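Cookies help us run this site. By continuing to browse you accept them. Accept | Settings

Filed under: Data cards > Household and play > Sorting and tidying

# Runda: colored blocks on a table

Last updated: 31/07/2020

## What is in here

Runda is a collection of 1644 short records of colored blocks being set out, moved and put away on a plain tabletop. Each record has a folder of pictures and one line in a text file saying what the person asking wanted done ("put the blue one next to the green one", "clear the table", and so on). The table is pale and has nothing printed on it.

The collection was put together for the Plendska play-table project, which wanted to know whether short written requests about blocks are understood the same way by different readers. My own view, after living with the files, is that they are understood less alike than the project hoped. Please read the section on wording before you quote any agreement score from this set.

## Colors

The color field takes one word per block. In the table file these are lower case, with no shades. I argued for shades and lost. A block's top and its side can look like two different blues depending on the light, and anyone who samples a color from one face and calls it the color of the block is going to get into trouble. The same goes for yellow, which drifts toward mustard in a good share of the records.

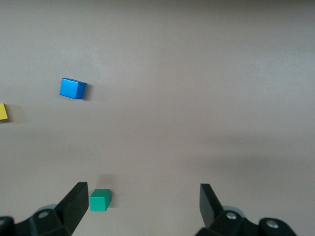 Shading on the tabletop makes this worse. We did not correct for it. There was a proposal to even out the brightness of every picture before release, and I was against it, as I have yet to see a correction of that kind that didn't quietly damage something else. If you need even lighting, do it yourself and keep the originals.

## Wording of the requests

The requests were written by 12 people, most of whom had never seen the table. That was meant to give natural language. What it gave us is a lot of "next to", "near" and "by", used with great confidence and no shared meaning. "Next to" covers everything from touching to a hand's width apart. "Tidy" is worse. For one writer it means in a row, for another it means off the table altogether.

Kazlauskienė, who ran the second reading, marked 457 requests as open to more than one reasonable result. They have a `y` in the `unclear` column. I would treat that as a low figure. She was generous, and she was reading for sense, with no ruler at hand.

## Files

- `requests.csv`: one line per record, with the request, the writer's number and the `unclear` mark
- `blocks.csv`: color and rough place of each block at the start
- `pictures/`: one folder per record
- `notes.txt`: corrections, newest at the top

Writers 4 and 9 share a spelling habit ("colour") that we left alone.

## What we don't claim

The words "rough place" in `blocks.csv` mean exactly that. Places were entered by eye as left, right, near or far. Blocks only partly in view were entered when the reader could name the color, and skipped otherwise, so please don't use the file as a complete inventory of any picture.

An early flyer from Baltness described the set as "everyday tidying". I asked for that to be changed. Blocks on a bare table are a long way from a child's room in December, and a method that copes here may well fail on the first sock.

## Corrections

Send them to Urmas Petrauskas through the contact page, with the record number and the line as you think it should read. Reports that just say "labels are wrong" can't be used. Changes go into `notes.txt` and the old line is kept beside the new one.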